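Home | Guides | Growing indoors | Spares | Contact

Stiretari Mushroom Kit: Set-up Guide
Section 2: Waking up your block and getting to first harvest

Last updated: May

So you've got your block home and you're itching to start. Brilliant! Growing oyster mushrooms indoors is one of the most cheering things you can do with a kitchen corner, and most of the work is done by the mushrooms. Read this section right through once before you cut anything, then come back to step 1 with clean hands.

Before you begin

You will need the block (still sealed), the humidity tent, the four clips, a sharp knife, a spray bottle and some rubbing alcohol. Tap water is fine in most places. If yours smells strongly of chlorine, let a jug stand overnight.

Note: a block with white fluff all over it is a healthy block. The fluff is mycelium, the living part of the fungus, and we want plenty of it. Yellowish droplets inside the bag are normal too.

Choosing a spot

1. Find a place with soft daylight, out of direct sun. Bright enough to read in is bright enough for oysters.

2. Check the temperature there in the morning and again late at night. The Aletti (grey) strain likes it cool, and the Escobar (pink) strain wants real warmth and sulks in a chilly hallway.

3. Keep the block well away from radiators, fan heaters and the fruit bowl. Ripening fruit brings in tiny flies, and tiny flies adore mushrooms.

Caution: don't grow in a bedroom. Mature oysters drop a great deal of spore dust, and it can irritate the chest. Anyone with asthma should let somebody else do the picking.

Cutting the bag

4. Wipe the knife and the front of the bag with rubbing alcohol and let both dry.

5. Cut a cross through the plastic where the printed circle is, going only just deep enough to score the block. A shallow cut is plenty!

6. Press out any trapped air, fold the top of the bag down behind the block and hold it with two of the clips.

7. Stand the block upright with the cross facing the light, and drape the tent loosely over it. Use the other two clips to hold the tent open a little at the bottom so fresh air can get in.

Misting

8. Spray the inside of the tent morning and evening, until you see fine beads on the plastic. Try not to soak the cut itself.

9. Once little pins appear (they look like a cluster of dark or pink match heads, and it's a lovely moment), add a third misting at midday.

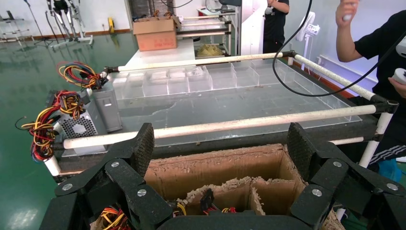 10. From here things move fast. Pins can double in size overnight, so look in on them often and keep the tent from touching the caps.

Caution: if you see green or black patches, move the block outdoors straight away and don't eat anything from it. Write to us with the batch code from the base of the bag.

Picking

11. Harvest when the edges of the biggest caps start to flatten out. Hold the whole cluster at its base, twist and pull. Cook it that same evening if you can, in butter, with far more pepper than seems sensible.

12. For a second crop, scrape away any stubs, rest the block for a week, then soak it in cold water overnight and go back to step 7.

Replacement tents are part number 209 and fit the Nudside block as well.

Comments

Halima Muli: Got my first cluster of greys and I'm thrilled. I missed the bit about the fruit bowl and had flies, moved the bananas and they've nearly gone.

Retno Tambunan: Can the spent block go in the compost? Mine has given two crops and looks tired.

Halima Muli: Mine's crumbled up under the roses, Retno, and a few more mushrooms came up there after rain!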